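Status: second release, open-day recordings only. The practice runs from the week before are not in this package. For the task descriptions read out to visitors, see `docs/prompts.md`.

# Nellembridge Open Day Tabletop Set

Recordings of a one-arm robot, Alva, handling mixed household objects in front of visitors at the Fadisdale site on 31st March. Visitors picked the object and the instruction; an operator drove the arm by teleoperation. The set holds 1093 episodes from 38 visitor sessions.

The demonstration was planned as a public event first and a recording session second. Session length, object choice and pacing were left to the visitors, so the distribution is uneven. Use the per-object index before drawing any balanced split.

## Contents

```
nellembridge_openday/
 README.md
 docs/
 prompts.md
 consent_notes.md
 object_list.csv
 sessions/
 s01/
 session.json
 episodes/
 s02/
 ...
 index/
 by_object.csv
 by_session.csv
 missing_files.csv
 tools/
 check_package.py
 resample.py
```

Each episode folder has a joint log, an instruction file and up to two video files (chest view and wrist view). There are 2168 video files in total. Where a wrist file is absent, the camera dropped its connection and the episode was kept with the chest view only. All such cases are in `index/missing_files.csv`.

## How the demonstration ran

A session started when a visitor or group reached the operator station. The host explained the stop button, showed the object list and asked for a first instruction. Instructions were given in the visitor's own words and typed in by the host, with spelling corrected and nothing else changed.

The operator repeated the instruction aloud, waited for a yes, and started the episode. An episode ended when the operator released the foot pedal. Between episodes the host could move, add or remove objects. That handling is not recorded.

Sessions had no fixed number of episodes. Some groups asked for one pick and moved on. School groups tended to stay, and asked for the same object repeatedly with small changes in wording. These near-duplicates were left in. They are useful for paraphrase tests but will inflate results if they fall on both sides of a split.

Adebayo Ojo and Setsuko Noguchi shared the operator role. The `operator` field in `session.json` is `A` or `B`; the letters are assigned consistently across the package but are not mapped to names.

## Table and objects

The table has a pale blue-gray cloth with a black square grid. The grid was there for visitors, who could use it to describe where something should go ("two squares toward me"). It was not measured against the robot base and should not be used for calibration. In the chest view the lines also curve toward the edges from lens distortion.

Objects were chosen for variety of shape and stiffness. The list was put together by Wai-kit Ko from what was already in the Jindby lab cupboard plus items from a grocery run. Layouts changed through the day and no two sessions start from the same one by design.
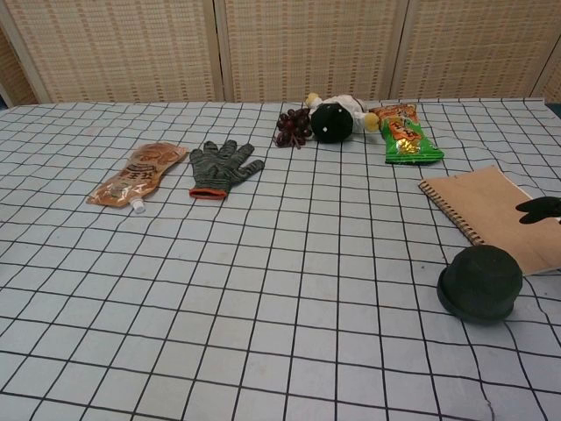
*Chest view, mixed layout. Gripper at right, over the notebook.*

Object names used in the instruction files are the visitors' own and vary a good deal. `docs/object_list.csv` maps them to a fixed label. Labels for the items in the layout above:

| Label | Notes for users |
|---|---|
| `pouch_spout` | Translucent orange-brown, white screw cap. Often called "juice" or "the jelly" in instructions. |
| `glove_knit` | Dark green with orange-red cuff. Shape varies from episode to episode. |
| `grapes` | Dark purple cluster on a stem. |
| `plush_small` | Black head, yellow limbs. Visitors did not agree on the animal. |
| `snack_bag` | Bright green, crinkled. Reflective patch can saturate in the wrist view. |
| `notebook_spiral` | Kraft-brown cover, black spiral. |
| `cap_round` | Dark green, domed. Labeled "hat" by most visitors. |

The folding divider behind the table stayed in place for all sessions. It keeps the waiting line out of view. Its woven texture compresses badly, and at the supplied bitrate there is visible shimmer in the background of the chest video. The shimmer is not motion and should be masked for any flow-based work.

## Sensors and rates

- **Joint log:** position, velocity and gripper opening, stored as CSV with a shared clock.
- **Chest view:** color video, wide lens, fixed exposure.
- **Wrist view:** color video, automatic exposure. Expect a brightness jump when the gripper closes in on the cloth.
- **Depth:** not recorded.
- **Audio:** not recorded.

Both video streams and the joint log are supplied at 10 samples per second. The joint log was captured faster and resampled with `tools/resample.py`, nearest sample, no interpolation. Original-rate logs can be requested.

Clock offset between chest view and joint log was checked at the start of each session with a clap-style motion of the gripper (open, close, open). The offset is written to `session.json` as `chest_offset_ms` and has *not* been applied to the files. Apply it yourself, or call the loader with `align=True`.

## Episode format

A typical `instruction.json`:

```json
{
 "session": "s14",
 "episode": 6,
 "text": "put the glove on top of the notebook",
 "objects": ["glove_knit", "notebook_spiral"],
 "outcome": "partial",
 "operator": "B",
 "retry_of": null
}
```

`outcome` takes one of four values:

- `done` -- the visitor accepted the result
- `partial` -- the object moved but did not end where asked
- `failed` -- no useful contact, or the object was dropped off the table
- `stopped` -- the stop button was pressed, by anyone, for any reason

The outcome was entered by the host from what the visitor said. Visitors were generous. A glove hanging half off its target was usually accepted, and so is marked `done`. If your use depends on strict placement, relabel from the final frames.

`retry_of` points to an earlier episode in the same session when the visitor asked for the same thing again after a `partial` or `failed` result.

## Known problems

1. In the early sessions the gripper opening reads slightly above zero when fully closed. The zero was reset during the lunch break. Affected sessions carry `grip_zero: "old"`.
2. Thin flat items, the notebook in particular, were hard to lift with the fingertips fitted that day. Operators fell back to sliding them to the table edge. Instructions that say "pick up" may therefore show a push.
3. Soft items keep the shape left by the previous episode. The starting state of `glove_knit` and `snack_bag` is not independent between episodes.
4. Instructions using "left" and "right" are ambiguous. Most visitors stood at the operator's side, but some were across the table. The `visitor_side` field was added partway through the day and is empty before that.
5. Light near the windows changed through the afternoon. Chest exposure was fixed in the morning, so late sessions are darker.
6. Smudges and wrinkles on the cloth move between sessions when it was pulled straight. Do not register frames to them.

## Checking the package

```bash
python tools/check_package.py --root nellembridge_openday
```

The script compares file counts against the index, opens the first and last frame of each video, and confirms that every object label exists in `object_list.csv`. It prints a warning for each entry in `missing_files.csv`; these warnings are expected. Anything reported as an error is not.

## People and consent

Visitors signed a recording form at the entrance. Faces were kept out of both views by camera placement, and episodes in which a face came into view were removed before release. Hands and sleeves may appear. No names, ages or school names are stored. A visitor who wants a session taken out can quote the number on the form, and the session will be dropped from the next release. Details are in `docs/consent_notes.md`.

## Suggested splits

Split by session, never by episode. `index/by_session.csv` has a `group_type` column (`school`, `family`, `trade`, `other`), and holding out one group type is a reasonable test of instruction wording. We do not ship an official split.

## Changes since first release

- `outcome` field: `aborted` renamed to `stopped`
- Duplicate label `hat_green` merged into `cap_round`
- Face check repeated by a second reader
- `resample.py` no longer drops the last row of the joint log

The next release is planned for August and will add the original-rate joint logs. Labels will stay as they are.

## Contact

Data questions and removal requests go to Titilayo Nwachukwu. Tool problems go to Obinna Garba; please attach the full output of `check_package.py` and the session number.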